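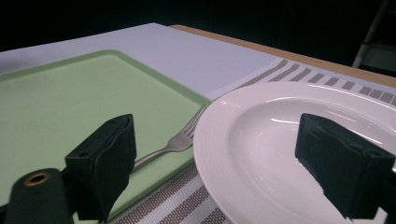

The Gallora serving tray is the piece we reach for most in our Ternusville kitchen, and we're so happy to have it back in stock! It's flat and light to carry, with a slightly raised border that helps keep your silverware from sliding off on the way to the table. We love the color too: pale mint green inside, a deeper sage around the edge, and it looks lovely next to a ridged white oval plate. The inner surface is smooth and matte (crumbs wipe right off with a damp cloth).

Item no. 838
Maker: Somboon
Weight: 537 g
Sold in sets of 2
Care: hand wash, towel dry

Matching bowls are coming to Plusex in July, in the same two greens.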